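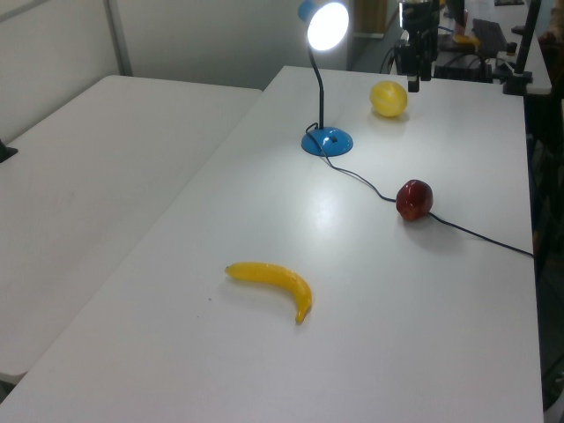
4. Safety rules and working practice

The cell was set up in the Panville teaching lab, and the rules in this section were agreed before the first recorded trial. They follow the risk assessment drawn up by Lucie Gagnon and revised by the project team in February.

4.1 Table layout

Only the objects named on the trial sheet go on the main table. For the trials with household items these were a desk lamp, an apple, a banana and a round yellow fruit. The lamp cord counts as an obstacle: its path is marked on the sheet, and the planner keeps the gripper 80 mm clear of it. The second table is not used for placing objects.

4.2 Speed and stopping

Joint speed was limited to 30 per cent of the rated maximum. The operator keeps one hand on the stop button for the whole trial – this applies to dry runs as well. After any stop, the arm is sent back to its rest pose by hand control before the program is restarted.

4.3 Faults

Across 2,560 trials, 7 faults were logged. Four were dropped objects and three were stops caused by contact with the cord. Uriel Pacheco reviewed each entry, and the clearance in 4.1 was raised from 50 mm as a result.

4.4 Open points

The rules do not yet cover work with two operators. Clamp checks are done at the start of each session but are not signed for – the next version of the sheet should include a box for this.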